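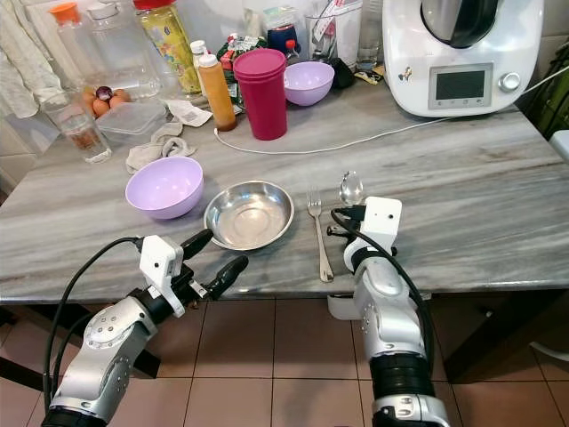 食器代は誤差でしょう、本体の見積もりだけ先にください、と Macarena Lozano は予算案の初版の余白に書き込んできた。

もっともな指摘だったので、本体の見積もりだけを先に出した。以下は、その後に誤差のほうが育っていった経過を表にまとめたデータの説明書である。

Drovon 調達計画データ README

概要

Drovon は、双腕ロボットを使った卓上作業の設備について、購入、予備品、消耗品、据え付け、廃棄までの費用を記録した表と、そこから次年度の予算案を組み立てるための計算シートをまとめたものである。Flunevon の社内で使っていたものを、他の部署からの「あの表、まだある?」という問い合わせに毎回メールで答えるのが面倒になり、整理して置くことにした。

表の管理は Maximiliano Prieto が行っている。数字が合わないときは Prieto まで。数字が合っているときの連絡は、これまで一度も受け取ったことがない。

対象にしている作業は、家庭の台所にあるような物を卓上で扱うものに限る。ボウルを動かす、フォークを取る、調理家電のそばの物を片づける、といった範囲である。溶接も塗装も搬送もない。したがって、この表を工場の設備計画に流用すると、グリッパの指よりも卵の購入頻度について詳しくなる。

含まれるファイル

items.csv
品目の一覧。全 80 行。一行が一品目で、同じ品目の色違いは分けていない。紫のボウルとマゼンタのコップを分けるべきかどうかという議論が一度あり、ボウルとコップは色違いではないという結論に至って終わった。

orders.csv
発注の履歴。発注月、納品月、発注先の略号、単価、数量、送料、検収の状態。日付は月までしか持っていない。日まで入れていた時期もあるが、納期の遅れを日単位で眺めても早く届くわけではなかった。

spares.csv
予備品の在庫と、発注をかける下限の数。ここが一番古くなりやすい。棚の前で書き直すべきところを、席に戻ってから書き直す人がいる(Prieto を含む)。

plan.csv
次年度の予算案。items.csv と spares.csv から計算シートが自動で作る。手で直さないこと。手で直した跡は、次に計算シートを回した人がきれいに消してくれる。

notes.txt
上のどこにも入らない事情。読み物としては一番ましである。

品目の分け方

費目は次の順に並んでいる。経理の費目とは一致しない。一致させようとした版もあったが、フォークが「工具」に分類された時点で諦めた。

腕と制御
アーム本体、制御箱、非常停止、架台。アームは 2 本で一組として計上する。片方だけ買うことは可能で、見積もりも安くなり、会議での受けもよい。その代わり、容器を押さえながら中の物を取るという作業が計画から丸ごと消える。片腕の見積もりを通したあとでもう一本を追加した年があり、そのときの送料と据え付け費は、最初から二本で頼んだ場合より当然高かった。notes.txt に経緯がある。文体が少し荒れているのはそのせいである。

手先
二本指のグリッパ、指先の交換部品、手首の取り付け部品。指先は消耗品として扱う。本体の付属品だと思っていると、すり減ったころに予算がない。薄い食器を大理石の天板から拾わせる作業では、指先が天板をこする。天板のほうは今のところ表に載せていないが、これは願望に近い。

ケーブル
電源、通信、固定具、保護材。どの見積もりでも最後の行にあり、どの見積もりでも足りない。腕の外側に沿わせるケーブルは、腕がよく動く姿勢のぶんだけ余長がいる。余長が短いと腕が止まり、長いと皿を引っかける。ちょうどよい長さは、たいてい三度目の発注で分かる。

卓上の物
ボウル、皿、コップ、フォーク、スプーン、容器、ボトル類。冒頭の「誤差」はここである。単価は低い。ただし見積もり、承認、発注、検収にかかる手間は、アームを買うときとほぼ同じ枚数の書類になる。そのため単価 3,000 円未満の物は月ごとにまとめて一件として発注する運用にした。まとめ買いの一件の中身は orders.csv の備考欄に書いてある。

透明な物は予備を多めに見ること。割れるからではない。カメラで見つけにくく、どこかへ行くからである。透明なプラスチックのスプーンの在庫下限が金属のフォークより高いのを見て、誤記だと連絡してくる人が毎年いるが、誤記ではない。

食材
卵、玉ねぎ、飲み物、菓子の袋など。経理上は試験用の資材であり、福利厚生ではない。検収の欄に「消費」とだけ書かれている行は、作業に使われて消費されたという意味である。その点について、これ以上は調べていない。

家電
調理家電とその電源まわり。本体より置き場所が問題になる。家電を卓の奥に置けばコードが手前を横切り、手前に置けば腕が届く範囲を家電が占める。延長コードと配線の固定具を家電の行に含めたのは、別の行にすると必ず削られるためで、予算の技術としては初歩である。

列の意味

item_id
品目番号。欠番がある。理由のある欠番と、ない欠番がある。

category
上の費目。

unit_price
税込の単価、円。値引き後の金額を入れる。値引き前の金額は、担当者の手柄として notes.txt に残してよい。

lead_time
発注から納品までの月数。発注先の回答ではなく実績を入れる。回答を入れたい場合は lead_time_hope の列がある。この二列の差を見るために表を開く人が、案外多い。

replace_rule
交換の考え方。「壊れたら」「摩耗で」「年度ごと」「紛失で」のいずれか。「気分で」という値は削除済み。

owner
発注を決める人。空欄の品目は誰も買わないので、空欄にしないこと。指先の交換部品が空欄だった時期には、実際に誰も買わなかった。

risk
止まったときに作業全体が止まる品目に印を付ける。当初はアームと制御箱だけに付いていた。今は手首の取り付け部品のねじにも付いている。

発注先の略号

N は Nieto。手先の部品とケーブルを頼んでいる。見積もりが早く、納品書の品名がこちらの品名と一度も一致しない。照合用の対応表を items.csv の右端に付けた。

F は Flunevon の内製。架台と治具。単価の欄が安く見えるのは、作った人の時間が入っていないからである。計算シートでは工数を足した金額に切り替えられる。切り替えたあとの会議は長くなる。

S は近所の店での立て替え購入。卓上の物と食材の大半がこれにあたる。領収書を必ず撮って、発注番号を付けて保存すること。感熱紙の領収書は、精算を思い出すころには白い紙になっている。

部屋の呼び名について。表の中に「Dornier」とあれば、それは会議室と同じ階にある作業部屋のことで、発注先ではない。納品先の欄に出てくる。以前これを業者名だと思った人が、部屋に宛てて督促状を書いた。返事はまだない。

予算の組み方

計算シートは次の順で動く。

まず risk の印が付いた品目の予備を確保する。次に replace_rule に従って一年分の消耗品を足す。そのあとで新規の設備を載せる。順序を逆にして、新しい物を先に載せ、残った金額で予備を買う方式も選べるようにはしてある。選んだ場合、シートの一番上に赤い字で警告が出る。警告の文面は Prieto が書いたもので、経営会議に見せる前には消しておいたほうがよい。

初年度の案では、手先、ケーブル、卓上の物、食材を合わせた行に 160 万円を置いた。Lozano の赤字は「誤差にしては大きい」だった。内訳を出したところ、赤字は「大きいが、誤差ではないことは分かった」に変わり、そのまま承認された。以来、この行は「誤差」という名前のまま plan.csv に残っている。監査で聞かれたときの説明文も notes.txt にある。

年度末に余った金額の使い道について。余ったら予備の指先を買う。家電は買わない。年度末に買った家電は、置き場所を決めないまま翌年度の最初の課題になる。

September の締め切りに出す案は、その時点の在庫で計算してよい。棚卸しを待つと間に合わず、待たないと数が違う。どちらにしても差し戻されるのなら、間に合っているほうがまだ扱いがよい。

安全と据え付けの費用

非常停止の追加、床の養生、柵の代わりに引く立ち入り線のテープ、作業者への講習は、腕と制御の行に含める。別枠にすると「来年度に検討」と書かれる。テープだけ今年度に買い、講習は来年度、という案が戻ってきたこともあるが、これは受け付けていない。

家庭用の机や棚を使う場合は、架台の固定方法を先に決める。腕の重さに机が耐えるかどうかは、机の値札には書いていない。飲み物や油の入った容器を使う作業では、拭き取り用の布とコネクタの保護材も計上する。布は安い。コネクタは安くない。

このデータに向かない使い方

価格の相場を知る目的には向かない。発注先が偏っており、値引きの交渉をした人の機嫌も反映されている。

機種の比較にも向かない。同じ条件で複数の機種を買えるほどの予算が付いたことはない。付いたらこの項は喜んで書き直す。

動作の記録、画像、学習用の軌道は含まれない。物の買い方だけである。成功率の列がないという指摘をもらったが、承認の成功率であれば集計できる。低い。

食材の単価は季節で動く。卵の行を根拠に何かを主張しないでほしい。

既知の問題

ケーブルの一部で、長さの単位が混ざっている。メートルのつもりで書かれたセンチメートルの行は直したが、その逆が残っている可能性がある。異様に立派なケーブルを見つけたら知らせてほしい。

廃棄費用の列は空欄が多い。壊れた物を棚の下段に置いているあいだは、廃棄費用が発生しないためである。棚の下段がいっぱいになり次第、更新する。

spares.csv の「ボウル(大)」と「ボウル(中)」は、発注先によって大きさが逆になっている。現物を見て選ぶこと。

計算シートを朝の九時前に開くと、前日の変更が反映されていないことがある。原因は分かっていない。九時すぎに開くと直っている。

変更の出し方

行を足すときは、items.csv に品目を入れてから orders.csv に履歴を入れる。逆の順で入れると、計算シートがその金額を費目なしとして一番下に集める。費目なしの合計が目立ってくると Lozano から連絡が来る。

単価の変更には見積書か領収書の番号を付ける。「前に聞いた」は番号として扱わない。

品目の削除はしない。使わなくなった物は owner を「なし」にして残しておく。同じ物をもう一度買いたいという人が現れたとき、前回なぜやめたのかを見せるためである。見せたうえで、やはり買うことになった品目は、今のところ備考欄に「再」とだけ書いている。

利用条件

社内では自由に使ってよい。社外に出すときは単価と発注先の列を外し、notes.txt は添付しないこと。

問い合わせは Maximiliano Prieto、承認と差し戻しについては Macarena Lozano へ。卓上の物の買い足しは、棚の横の用紙に書いておけば次の月のまとめ発注に入る。透明なスプーンを希望する場合は、書く前に卓の下も見てほしい。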